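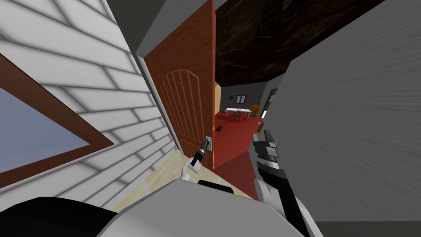 Which joint type should a door handle have in our sim course project, revolute or fixed with a scripted release?

Revolute, with limits and a return spring. A scripted release trains the policy to touch the handle and wait, and it will do the same on the lab door.

Posted in: Coursework and Clubs > Mobile Manipulation

kestrel_dh
Following up on the answer pinned at the top. I switched to revolute last night. Handle range is 42 degrees, latch opens at the lower limit. With the arm on position control the wrist saturates before the latch clears. Left arm works the handle, right arm is parked forward. Same URDF that came with the Firolden starter kit, nothing modified except the handle.

pbj_torque
What are your gains? Starter kit defaults are set for the shelf assignment and far too stiff for contact with a hinged object. Drop the wrist to impedance control. Leave shoulder and elbow alone.

kestrel_dh
Defaults, yes. I'll try it.

Bhupendra Mishra
TA for the section here. Two notes.
The rubric scores the base crossing the threshold, so an open door with the robot still outside gets partial credit only. Several teams lost points on this in February.
The handle spring in the reference solution is softer than what most people write by hand. Check units. The loader expects N·m/rad, and a value meant for degrees comes out wrong by a factor of 57.3.

mule_drive
I disagree with the pinned answer. For a class with one GPU per team, scripted release is fine. We ran 108 episodes with it and the policy learned approach and grasp without spending half the budget on latch contact. Add the revolute joint afterward and fine-tune.

pbj_torque
And how did the fine-tune go?

mule_drive
Success dropped to 14 percent, then recovered. Still faster overall than the team next to us, who started with full contact and had no grasps after a week.

pbj_torque
A week with no grasps is a reward problem. The joint type has nothing to do with it.

mule_drive
Possible. I didn't see their reward. The point about compute stands.

kestrel_dh
Impedance on the wrist fixed the saturation. Handle goes to the limit and the latch clears. New problem: once the door starts to swing, the fingertips slide along the handle and lose it. Friction is at the Zaddale preset.

gantry_nine
That preset has no torsional friction. Set it explicitly on the fingertip geoms. Also check which geom is colliding. In our build the handle plate had its own collision box overlapping the lever, and the fingers were resting on the plate.

kestrel_dh
Same here, plate box overlaps the lever. Removed it. Grip holds through the first part of the swing.

Bhupendra Mishra
Removing the box is allowed. State it in the report under model changes. Don't edit the door mass or the hinge damping, those are checked against the original file.

tallow
Side question, does the parked arm count for collisions? Ours clipped the wall beside the doorway and the run was thrown out.

Bhupendra Mishra
It does. Any link against a static geom above the force threshold ends the episode. Tuck the arm before the base moves.

pbj_torque
Tuck it, or use it to hold the door once there's a gap. The second one is more work but the door stops drifting back onto the base.

kestrel_dh
Going with tuck for now. Logs are in the team folder under seed 113 if anyone wants to compare contact forces.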